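Is a flat-fee adviser worth it if I only have a small super balance?

Negin Mazandarani
A planner at Riedl in Zitdale wants $3000 for a plan, plus $109 a month after that. He says he's independent. His brochure pushes Jamier funds on every second page, so I have my doubts. Has anyone paid a fee like this and come out ahead?

Corrado Santoro
Depends what "independent" means to him. Ask in writing whether he gets anything from Jamier. Mine dodged that for weeks and I walked. I paid $300 for a one-off session elsewhere and it covered most of what I needed.

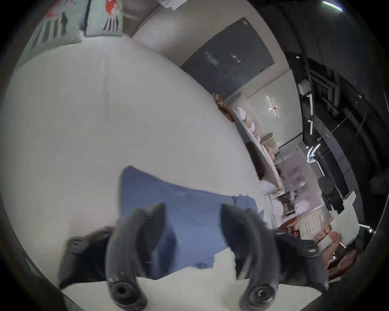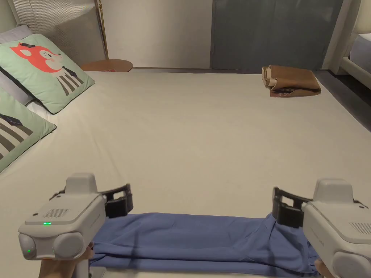
Parviz Abbasi reckons a one-off session is a waste too, and that your own fund will often answer the basic questions for nothing. I'd still want the monthly fee explained - what do you get in month seven?

Mojtaba Rezaei
just put it in an index fund mate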